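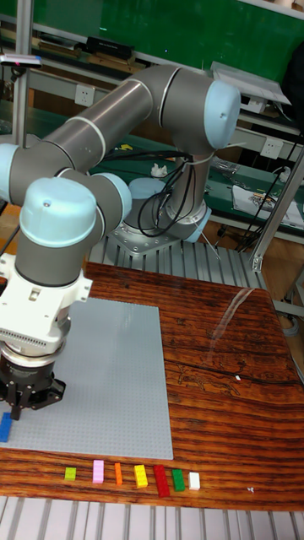
Vol. 12, No. 2 / page 85

BRICK BY BRICK, IN A ROW
Small pieces, one gray plate, and the case for laying out before you build
By Nouhaila Ragab

Start with the row. Kenza Berrada always does. Before anything goes on the plate the bricks come out of the tin and get lined up along the front edge of the table, studs up, a bit of wood between each one so fingers can get in. Pink, orange, yellow, red. Then green, white. She doesn't sort by size. Color first, size whenever.

"You see what you've got," she says. "Then you stop digging."

Digging is the enemy. Her brother-in-law Reda Kabbaj has around 4000 pieces in one drawer in Hesville and builds straight out of it, elbow deep, and it sounds like hail. He gets there. Takes him all evening, and the neighbors know about it.

The plate goes on the left, row below it. A big light gray one is best for this, everything shows up on it, even the sad colors. Yellow-green looks terrific. Put down one brick and leave it a minute. Move it. Move it back.
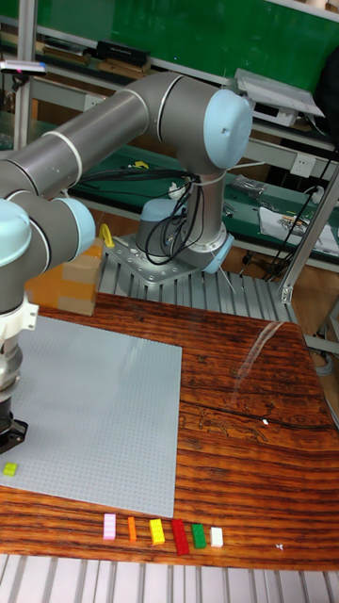 Lime green on the gray plate, the rest still waiting on the wood.

About the table. Everybody asks. Builders get fussy over surfaces and the usual advice is a plain white top, wipeable, dull. I don't buy it. A dark reddish wood with plenty of grain gives the bricks something to stand out from, and a crack across one side won't hurt a thing as long as you keep the little ones away from it. Gloss is harder. Under a lamp you get a bright streak and you lose your whites in it. Shift the lamp, or shift yourself.

Nawal Shawky, who sells used bricks by the scoop at Farouk, keeps a strip of felt under her own plate. Stops it creeping. I tried it and teh felt crept too. 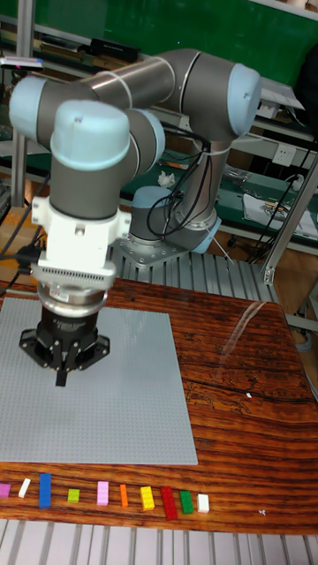 Do I have to wash secondhand bricks before using them?
A soak in lukewarm water with a little dish soap takes care of most of it. Dry them studs down on a towel overnight.

Back to the row. The long red one is the troublemaker. Lay it down with the short ones and it never sits quite straight, and your eye goes to it every time. Abdelilah Bennani says leave it crooked. He ran the October build night at Plandis and had people start with whichever brick bugged them most. Good rule. Half the room went for red.

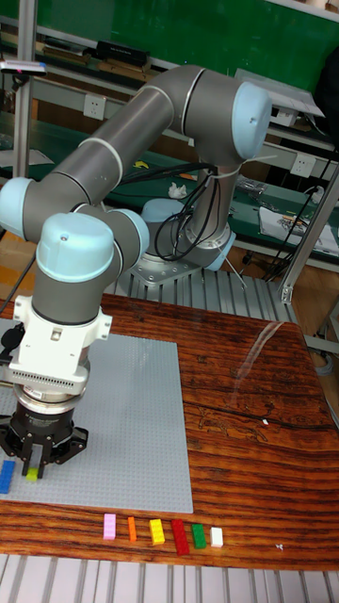
The other half went for the smallest piece they could find, and that's a whole different evening. Small bricks want patience. Press from straight above, one thumb, and don't rock it or you'll lift the neighbor. If it's off by a stud, take it up right away, you wont fix it later with three more on top.

And when you're done, put the row back. Same order if you can stand it. Kenza can. Reda sweeps the lot into the drawer with his forearm and goes to bed.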